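Visit report: Pelum open day, 30 Oct 2024
Prepared by Macarena Olmedo, Westerberg

Purpose
Pelum opened its sorting and folding rooms to trade visitors. Westerberg is comparing basket and table combinations for small garment orders. Wostia and Corkeo also sent people.

Building
Single story, 1,803 square meters by the site plan handed out at reception. Storage takes up the north half. The aisles are wide enough for two carts to pass. Floor markings near the loading door are worn and should be repainted before November.

Throughput
Pelum quotes roughly 600 pieces per shift for the manual line. We had no means of checking this. The shift length was given as 9 hours including breaks.

Folding station
Light wood-grain table, rounded corners, carpeted floor. The corners matter for knit goods, which catch on square edges. Work goes into dark woven baskets with cutout handles. I asked about snagging on the weave and was told a liner is available; price to follow. The pale tabletop makes dark fabric easy to find, but it also reflects the ceiling lights, and a matte finish would suit us better.

Table, basket and fabric at the station: 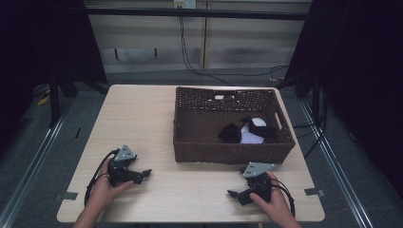
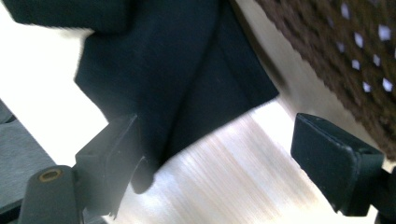
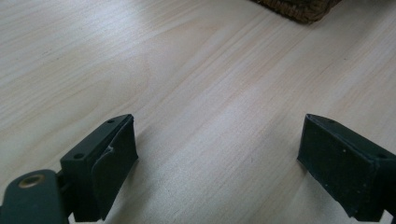
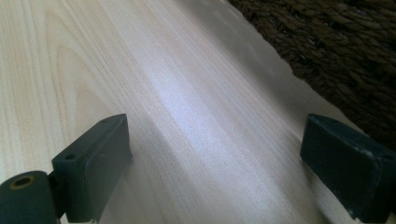 Follow-up
1. Request liner price and basket dimensions from Pelum.
2. Ask whether the table comes in a matte finish.
3. Send the site plan to Corkeo, whose copy was missing page 2.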